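旧衣再生课程项目报告：罗纹针织物拆线后还能不能好好用

小组成员：Fatemeh Salehi、Maximiliano Orellana
提交日期：6/22/23

一、为什么选这个题目

选题那周我们俩几乎没有争论。Fatemeh 从小跟外婆学棒针，家里有一整箱拆下来的旧毛线；Maximiliano 对纺织一窍不通，但他对“东西坏了能不能修”这类问题特别着迷，修过收音机、自行车，还修过宿舍的百叶窗。课程要求我们围绕“家庭里的循环利用”做一个能动手的小课题，我们一拍即合：拆毛衣！

拆毛衣在上一辈人那里是很平常的家务。孩子长高了，毛衣小了，就拆开、洗线、绕团、重织，一件毛线可以穿过好几个人。我们想弄清楚的问题比较具体：罗纹组织的针织衣物，拆下来的线和平针组织拆下来的线相比，手感、弹性、重新编织后的平整程度有没有看得出来的差别？如果有，洗线和定形能不能把差别缩小？

选罗纹还有一个私心，就是我们都喜欢它。罗纹织物的正针和反针成列交替，凹下去的那一列藏在凸起来的后面，所以横向一拉能撑开很多，松手又收回来。袖口、领口、下摆几乎都离不开它。同样的针数，罗纹织出来总比平针窄一截，第一次织的人常常会吓一跳，以为自己漏了针。

二、背景知识

先把几个词讲清楚，后面会反复用到。

平针：正面全是正针，反面全是反针。织物边缘会自己卷起来，上下往正面卷，左右往反面卷。

单罗纹：一针正、一针反，交替排列。纹路细，弹性好，常用在领口。

双罗纹：这个词容易混。手工编织的人说的“双罗纹”一般指两针正、两针反；工厂里说的“双罗纹”是另一种组织，两个单罗纹彼此交叉，俗称棉毛布。我们在报告里一律用手工编织的说法，写成“二二罗纹”，免得读者糊涂。我们自己就糊涂了整整一个下午，查资料时两边的数据怎么都对不上，后来才发现说的根本是两种布。

至于线的弯曲，拆过毛衣的人都见过：刚拆下来的线像方便面一样，一个弯接一个弯。这是线圈的形状留在了纤维里。羊毛遇到水汽和热会放松，弯就慢慢变小；腈纶也会受热变形，但温度一高就软塌，回不来了。棉线弯得没那么厉害，可是它缺少羊毛那种回弹，织成罗纹以后穿几次就松。

三、材料

旧衣物来自三个地方：自己家、同学捐的，还有 Hirthorpe 二手店清仓时留给我们的一袋。店主听说我们要做拆线实验，高兴得不得了，把压在柜子最底下的几件也翻了出来。

我们只收满足下面条件的衣物：

缝合处是锁链缝或者手工缝的，能找到线头顺着拆；
没有严重毡缩；
洗标还在，或者提供者能说清成分；
颜色不限，但同一组对比尽量用同色或相近色，方便拍照和肉眼比较。

第二条淘汰了不少好看的衣服，很可惜。有一件深绿色的开衫我们俩都舍不得放下，但是袖子已经毡在一起，线根本分不开，最后只好留着做杯垫。

第一条也要说一句。很多工业生产的毛衣是裁片之后锁边的，身片边缘被剪断过，拆下来是一段一段的短线，每段只够织一行。判断方法很简单，翻到里面看侧缝：如果边缘是完整的针圈，就能拆；如果边缘包着一圈密密的锁边线，就放弃吧。

其他用品有：拆线刀、圆头缝针、绕线架、晾衣架、蒸汽熨斗、中性洗涤剂、一把软尺、一台厨房秤，以及 Gál 牌棒针一套。绕线架是 Maximiliano 用旧椅背改的，转起来吱呀响，但是非常好用！

四、拆线过程

第一步是拆缝。从领口开始，先拆领子和肩，再拆袖子，最后拆侧缝。顺序反过来也行，只是领口拆掉以后整件衣服摊得更平，找线头要轻松得多。

第二步是找到收针的那一端。针织物通常只有从收针的方向才能一路顺畅地拆下来，从起针那一头拆，线会穿在每个线圈里，一针一针地抽，抽到怀疑人生。平针还勉强，罗纹就更麻烦，正反针交替的地方每一针都要绕过去。我们第一件就拆反了，Fatemeh 在旁边看了半天才反应过来，两个人笑了好久。
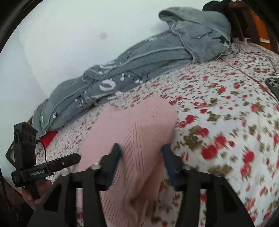 图1 粉色罗纹针织物，受夹处布料聚拢，竖向纹路清晰

第三步是绕线。一边拆一边绕到架子上，绕成大圈，不要直接绕成团。直接绕团会把弯曲压在里面，洗的时候也洗不透。每个线圈用棉绳松松地扎四处，扎得太紧的地方水进不去，晾干后会留下一小段没有舒展开的弯。

第四步是洗和晾。温水加中性洗涤剂，浸泡，不搓，轻轻压出水分，然后挂起来阴干。我们给一半的线圈下面挂了小重物，另一半不挂，用来比较重力对舒展效果的影响。重物是装了豆子的小布袋，轻一点没关系，太重会把羊毛拉得没有弹性。

第五步是蒸汽。只对羊毛线做，熨斗悬在线圈上方，不接触。腈纶线我们试过一小段，蒸汽一碰立刻变软，像煮过头的面条，后面就没有再做。

整个过程里最花时间的是拆缝，最有意思的是绕线。线一行一行地从衣片上跑下来，哒哒哒哒，有一种特别解压的节奏。Maximiliano 说他终于明白为什么有人喜欢看别人拆毛衣的视频了。

五、重新编织与观察

洗好的线按来源分成几组，每组织两块样片，一块平针，一块二二罗纹，起针数相同，棒针号数相同，全部由 Fatemeh 一个人织。换人织，手劲不一样，样片就没法比了。Maximiliano 四月份刚学会起针，他织的几块放在附录袋里，不参与比较，不过我们很想让大家看看，进步真的很大。

我们一共拆出 683 克可以使用的线，最后织成 29 块样片，其中 9 块出自没有洗过的线，作为对照。

先说没有洗过的线。拿它直接织，平针样片表面高低不平，有的针圈大有的针圈小，像水面起了细浪。罗纹样片反而看起来好一些，这让我们很意外！仔细想想也有道理，罗纹本来就有凹凸，线圈大小的一点点差别被纹路遮住了。摸上去还是能感觉到不均匀，尤其是用指腹顺着凸起的那一列往下滑的时候。

再说洗过的线。羊毛的恢复非常漂亮，洗加晾之后弯曲已经小了很多，再过一遍蒸汽，织出的平针样片和新线织的放在一起，班上好几个同学都认错了。棉线变化不大，腈纶洗后还是保留着不少弯曲，但织成罗纹后观感可以接受。

挂重物和不挂重物的区别，在羊毛上看得出来，在棉线上几乎看不出来。挂重物的羊毛线更直，但是织成罗纹后横向回弹略差。我们的做法是把样片拉到固定宽度，保持一会儿，松开，再用软尺量。这个方法很粗糙，拉的力度全凭手感，所以我们只写“略差”，不敢写得更精确。

回到最初的问题：罗纹拆下来的线和平针拆下来的线有没有差别？刚拆下来的时候有。罗纹线的弯更不规则，因为线在正针和反针之间要前后穿过一次，多出一个方向的转折。洗完以后，羊毛组里我们俩分别蒙上标签去摸，谁也分不出来。腈纶组里还能分出来，而且两个人的判断一致。

六、碰到的问题

断线。旧毛衣的肘部和腋下磨损最厉害，拆到那里经常断。我们一开始打结，后来改成沾湿对捻：把两个线头各拆松一小段，沾点水，放在掌心搓到一起。羊毛很听话，棉线和腈纶不行，只能老老实实打结，或者织的时候把两个头并在一起织几针。

染色不匀。有两件衣服穿在外面的一侧明显褪色，拆成线以后一段深一段浅。Fatemeh 觉得这很好看，像特意染的段染线；Maximiliano 觉得影响比较，应该剔除。最后我们把它们留在样片里，但在标签上注明。

成分不明。Hirthorpe 那袋里有几件没有洗标，我们做了燃烧测试，在实验室通风橱里由老师陪同完成。羊毛烧起来是头发烧焦的味道，灰一捏就碎；腈纶会熔成硬球；棉像烧纸。混纺的就难说了，两种现象都有一点，我们把这几件归成“未定”，单独放着。

记录混乱。前两次我们用手机备忘录各写各的，合并时发现同一团线有两个编号。后来改用 Toler 的共享表格，每团线挂一张纸标签，表格和标签同时写，才算顺过来。建议以后做类似课题的小组第一天就把编号规则定下来，真的，第一天！

七、一点延伸：一件旧毛衣可以变成什么

课题之外，我们用剩下的线做了几样小东西。最成功的是一条拼色脖套，全部用二二罗纹圈织，不用缝合，弹性刚好套过头。织的时候每换一种颜色，先用新颜色织一圈正针，再回到罗纹，正面就不会露出两种颜色交错的小点。这个窍门是外婆教的，书里也有，可是亲手织一遍才会知道差别有多明显。

第二样是袜子，失败了。拆下来的羊毛线多次洗晒后强度下降，脚后跟穿了没多久就起了毛。下次会在脚跟处并一根细尼龙线。

第三样是给 Pimeo 校园集市准备的小毯子，用大家捐来的旧线拼成，每个人织一块方片，松紧不一，边缘歪歪扭扭，但是铺开以后特别热闹。集市当天有位奶奶站在摊位前看了很久，给我们讲她年轻时怎样把一件大人的毛衣改成两件孩子的背心，连领口怎么挑针都记得清清楚楚。她讲的挑针法我们记在了本子上，回去试了一遍，领口果然没有留下洞眼。

八、还想继续做的

样片数量偏少，成分也不均衡，羊毛占了大半。如果有下一轮，我们想多找一些棉和混纺，再请物理组借一台小型拉力计，把“略差”换成真正的读数。还想试一试反复拆织：同一团线拆了织、织了再拆，到第几次会明显变弱。外婆说好羊毛可以拆三回，我们打算从她那箱旧线里挑一团来验证，她已经同意了，条件是最后织成一双手套还给她。

附录袋内容：全部样片及标签、断线接法示意图、编号表打印件、Maximiliano 的练习片、深绿色杯垫两个。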